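Sorting bin with a divider: how should small toys and play cups be separated?

Posted in Home Storage, Aug 20, 2022

Our parents' association maintains a shared toy library. Small building blocks and play cups are returned together in one large open bin with a sloping divider. Members are requested to sort them, but the items collect on one side. Is there a recommended method, or should the bin be replaced with separate boxes?
Rungnapa Onsri

Replace it. We purchased 3 Kalholm boxes with lids and have had no further difficulty.
Panix

Replacement should not be necessary. Please consider the following before making a purchase.

Assign the wider compartment to cups and the narrower one to blocks, and attach a label to the outside of each long wall. Place the bin on a table at a height children can reach - a bin on the floor is seldom sorted.

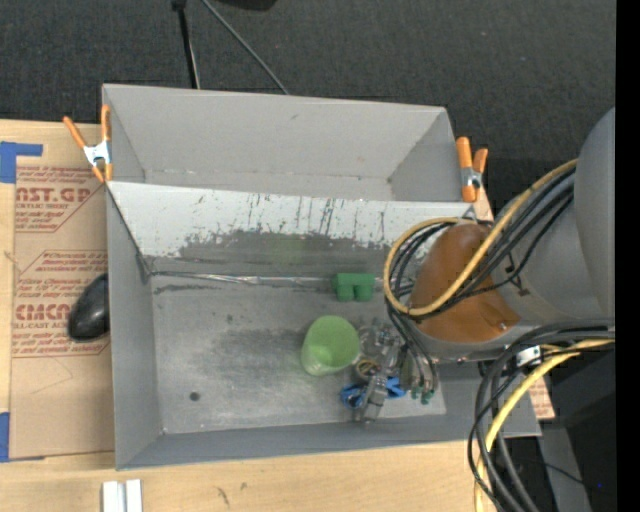

A divided bin functions properly only when both compartments are in use. The usual pattern is a small green block and a light green cup sharing the front compartment while the rear one stays empty, and in that case the block should be moved to the back. Scuffs on the floor of the bin and scratches on the divider do not affect its use. Wipe both compartments with a damp cloth in December, or more often if the library is busy.
Nellska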